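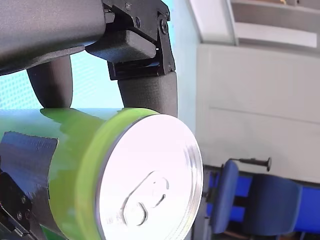
Photo: Konrad Tokarz

Week 3 handout: writing email subject lines people open

Hi all! Intan Menon here, with the notes I promised after class (sorry they're a bit scrappy, I typed them on the train). We were talking about Rosari, the tea shop with 4000 people on its newsletter list, and why one send got 660 opens while the next one sank.

The body text was nearly the same both times. The sender name was the same too. What changed was the subject line, so that's where we started. The weak one said "Our December newsletter." The better one said "Two teas we're dropping after the holidays," and I'd open that one myself!

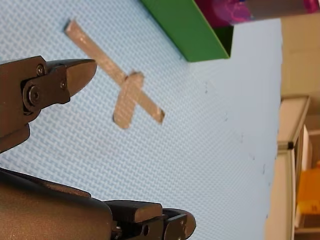

I'd also look at the preview text, the gray bit that shows up after the subject in most inboxes. If you leave it blank, the mail program grabs whatever comes first, and you end up with "View this email in your browser" sitting there for everyone to see. Juwita caught this in the Flavirau samples and she was right to grumble about it.

Things to try before next class:

1. Write 2 subject lines for the Lau bakery email. Keep them short enough to read on a phone, and put the main word near the front.

2. Swap with a partner and have them guess what's in the email from the subject alone. If they guess wrong, rewrite it (please don't argue with them, I know it's tempting).

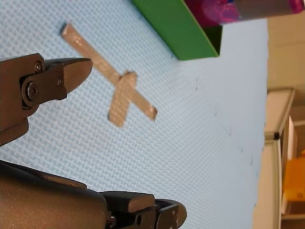
3. Add preview text to both versions. It should carry on from the subject line, so no repeating yourself.

Bring printouts if you can. We'll split the list in class and talk about how long to wait before picking a winner.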